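The Long Walk to Brokham

By E. Laskowska

Every October, when the fields are already brown and the mornings have fog, people from the parish of Prevham put on strong shoes and walk to the old chapel at Brokham. The distance is 20 miles. Most of them need two days for it.

I joined them last autumn, and I must confess that I was not prepared. I had read about pilgrimages in books, where they seemed quiet and rather solemn. On this one we talked almost without stopping until the first river, mostly about knees, and about whose turn it was to carry the soup.

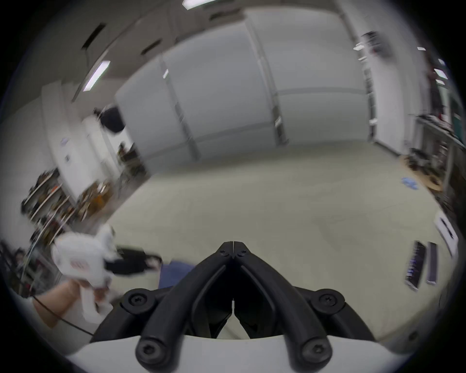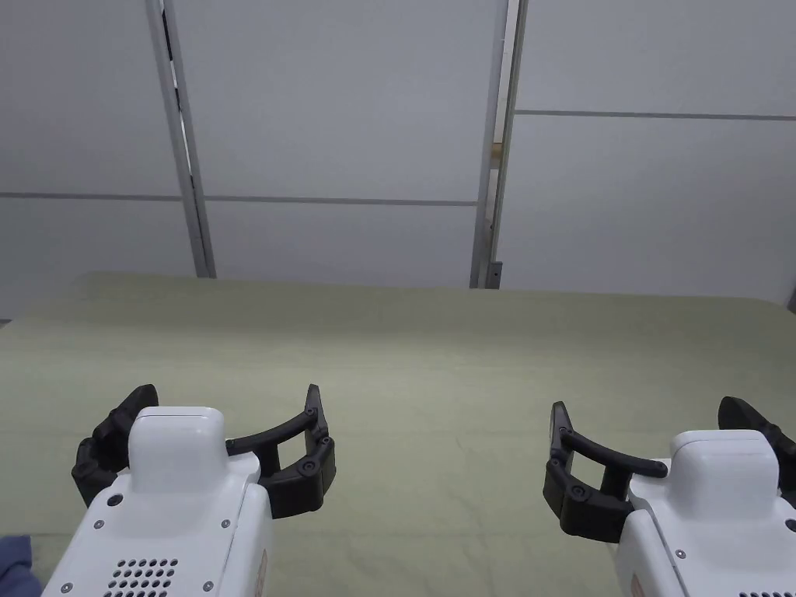
Hand-held grippers, seen in both pictures.

The walk is older than the church which organizes it today. A parish book from the time of the first stone chapel mentions "the going to Brokham" as a thing already well known. Then it disappears from the records for several generations. There was war, and after it many families moved to the city for work. The chapel lost its roof, and sheep slept where the altar had been.

It came back in a small way. Five members of a Bible study group at Prevham decided to walk there and read the Psalms of Ascent, one at each stopping place. They had no permit and only one map. The next year they were joined by their neighbors, and the year after by a Lutheran congregation from the other side of the valley. Last October 1,151 people signed the book at the chapel door, and nearly 2,000 came for the open-air service on the second afternoon.

Such growth brings questions that the first group did not have. Where should so many people sleep? The Prevham council of churches now works with Onbridge, a Christian hostel network, which opens its houses along the route and asks only for a gift. I slept in one of them, in a room with eleven other women, and I heard the evening prayer in four languages through a thin wall. My own language was among them, and I was surprised how much this moved me.

There is also a disagreement, and I do not want to hide it. Some of the older walkers feel that the service has become too large. They miss the silence at the last hill, when in former years everyone stopped talking without being told. The younger ones answer that a full field is also a kind of prayer, and that their friends would never come into a church building but they will come on a walk. I listened to both sides over bread and pickles, and I could not choose between them.

What I remember best is the second morning. It rained, my socks were wet, and a girl in front of me was singing the same line of a hymn again and again, as she knew only this one. After a mile we all knew it. When the chapel showed itself behind the trees, with its new wooden roof, she was still singing, and some people near her began to put the other lines around it.

The organizers at Prevham have not yet decided in which form the walk will take place this year. Smaller groups, leaving on different mornings, are being discussed. Those who wish to walk are asked to wait for the notice in the parish bulletin before they book a bed.

Published 3 July 2020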